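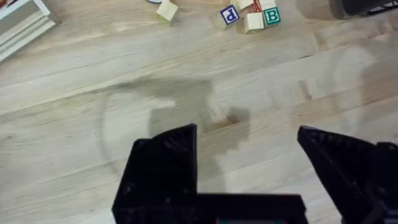 Talked to Unnur Vestergaard on Wednesday, in the back of the shop in Mekville, door open, kettle going. Notes typed up same evening so forgive the state of them.

She makes alphabet blocks. Wooden ones, letters on the faces, the kind everyone's grandmother had in a tin. Sells them under the name Plirklow. Started in August with one saw and a borrowed sander.

Why blocks? "Because my niece was learning her letters off a tablet and she kept swiping at the cereal box," she says. Laughs. "I wanted her to have an A she could drop on her foot."

First batch was 500 blocks. Most of them wrong. Corners too sharp, she says, and the paint sat in the grain and went fuzzy. "The B looked like an 8. I had a whole box of eights." She kept them. They're under the bench still, she uses them to prop things up.

Now she rounds every edge by hand, after the machine sanding. Takes ages. Asked if anyone notices. "Parents don't. Kids do, they put them straight in thier mouth."

A full set is 26 letters plus spare vowels. The vowels were Annelore Hinrichs's idea, she does the packing and runs the stall. "You can't spell anything with one E," Annelore shouts from the other room. Fair point. Customers used to write in asking for extra Es, extra As, one man wanted four Ns for a name and wouldn't say what name.

We get onto play. Unnur has opinions. She doesn't like giving a child the whole box at once. "Tip out 100 blocks and they look at them and walk off. Put out a few. Five, six. Then go make your coffee." She says to do it on the bare floor too, no rug. Blocks wobble on a rug and the tower goes and then there's crying. Wood on wood is best, she likes the noise.

Do they learn to read from it? Long pause. "No. Not from that. They learn that the letter has a back to it. You can turn it over, stand it on its head. An M is a W. They find that very funny." Her niece spelled nothing for months, just lined them up along the skirting board and said it was a bus.

Costs. Wood has gone up, she won't say how much. Hedegaard, the toy shop two towns over, asked for 2000 sets before the holidays and she said no. Does she regret it? "Ask me when the rent's due." Annelore, from the other room again, says she regrets it for both of them.

Cleaning, since people always ask: damp cloth, dry them right away, never the dishwasher. Somebody did the dishwasher. Unnur was sent the photos. She doesnt want to talk about it.

What's next is numbers, maybe. Or a Danish set with the extra letters, her mother keeps on at her for that one. She has the Ø painted already, shows me, bit wonky, still tacky on one side so I get blue on my thumb.

Shop is open mornings. Knock hard, the sander's loud.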